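# Hand-held demonstration

**Hand-held demonstration** is a way of teaching a robot a task in which a person carries the robot's gripper, or a close copy of it, and does the job with it directly. The robot arm itself stays out of the lesson. A camera on the gripper records what the fingers are facing, and software works out how the tool moved through the room. The result is a recording that a learning program can study, made at close to the speed of ordinary housework.

It is one of three common ways to show a robot what to do, alongside *kinesthetic teaching*, where a person pushes the arm through the motion, and *teleoperation*, where the arm is driven from a distance.

## Equipment

A typical tool has a molded body, a pair of facing fingers with textured pads, and a wide-angle camera. Very wide lenses are popular. They bend straight edges into curves, but they take in an enormous amount of the room, and that gives tracking software plenty to hold on to.

Many tools also carry square black-and-white markers, called *fiducial tags*. A camera that sees one can judge its distance and tilt from the printed pattern alone, a wonderfully cheap trick for something so useful! When a person works with a tool in each hand, a tag on one can help the other tool's camera keep track of it.

## Recording a task

A single attempt is called an *episode*. The operator starts from a resting pose, does the task once, and returns. Household objects are favorites — kitchen appliances, picture frames, trays, mats — and they are often moved or turned between episodes so the program meets them in many positions.

Montserrat Bautista's Ocampo collection, recorded with the Biltard gripper, holds 312 episodes of tabletop tasks across 21 rooms. Her notes are a delight to read, full of small advice on wrist angle and on letting the fingers close fully before lifting. She also kept 61 failed attempts in a separate folder, and later users have found them as instructive as the good ones.

## Compared with remote control

Teleoperation has one great strength: every motion recorded is a motion the robot can make. The Westus and Nelletti control rigs both work this way, with the operator moving a small arm that a larger one copies. Its drawback is pace, as operators often pause to judge depth.

Hand-held tools are quicker and far easier to carry between rooms. A newcomer can usually make usable recordings after 10 practice runs. The catch is that a human wrist can reach poses that a robot arm can't, so recordings are checked against the arm's limits before training, and episodes outside its reach are dropped or trimmed. 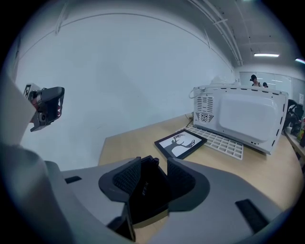
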